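Teaching the snack tray task: leader arms or hand guiding?

tsunghan_yen
Hi all, and thank you to everyone who helped me in April with the cable noise. We're teaching a two-arm setup to put together a snack order: a drink from the rack, a bag from the basket, a candy bar from the clear stand, all onto one tray. I have 477 demonstrations so far, every one done by remote control with leader arms, and I'm wondering if I should redo the stand part by taking hold of the arm and guiding it myself. Those little jars sit so close together that my hands get nervous!

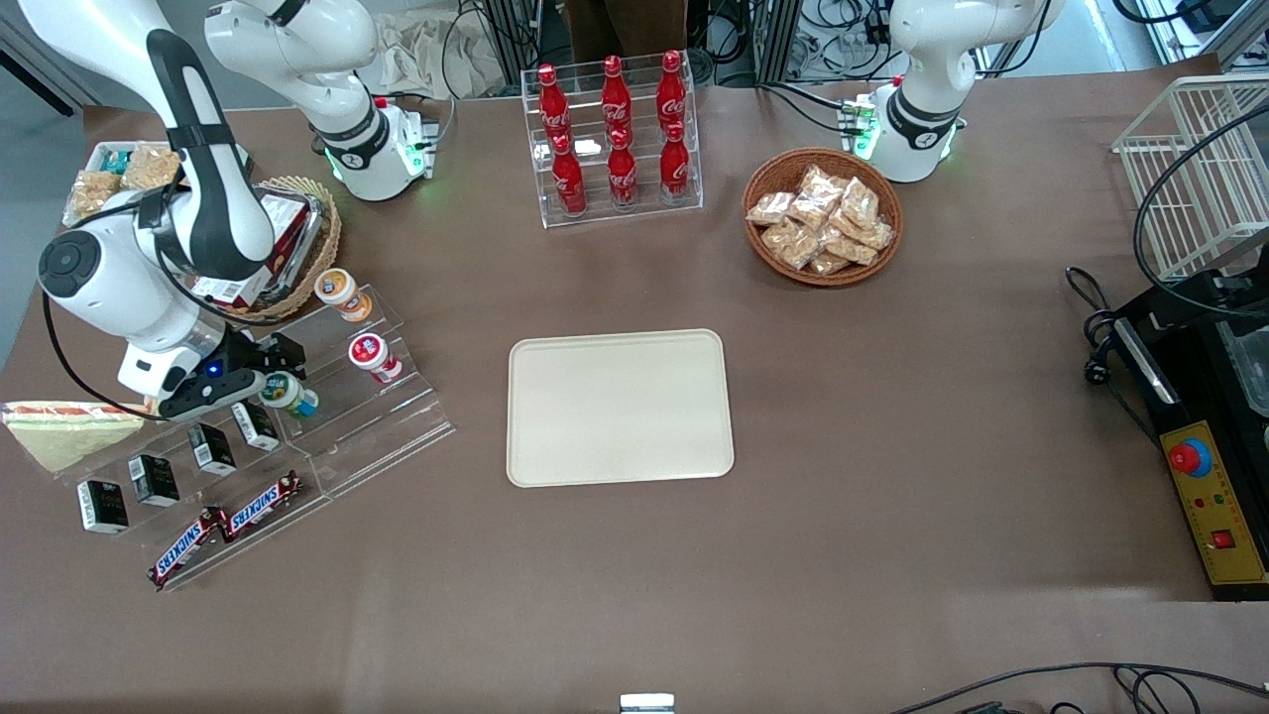

My trouble is that I hesitate over the jars, and then the policy learns to hesitate too. It'll hang there for four or five seconds like it's reading the label.

gebru_bench
Oh, I know that pause well. Stay with the leader arms, I'd say. When you guide by hand, your own arms end up in the camera views, and they won't be there later when the robot is working alone. Practice each reach until it's boring, and only then press record.

Hagos Derese
I'd disagree a little, with love - hand guiding is lovely for tight spots. At Metdale we guided the arm once, saved the joint path, then stepped back and played it through with the cameras running. No hands in view, and a nice smooth approach. It does take patience, and you have to put everything back just so before the replay.

gebru_bench
Fair, but then every approach is the same approach. Move a jar over a finger's width and you're stuck.

tsunghan_yen
Both good points, and I've been chewing on them over lunch. One more thing I should mention is the wrist view, which I hardly looked at while recording.

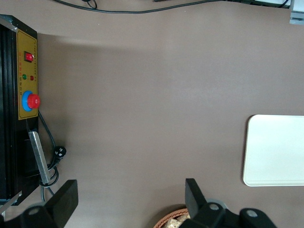
I've started going back through the episodes and marking the ones where I waited too long with the fingers open. I'll trim those first, keep driving with the leader arms, and try Hagos's replay trick for 100 episodes on the jars only.

Hagos Derese
Sounds sensible to me. Shift the stand a bit between batches and let us know how you get on!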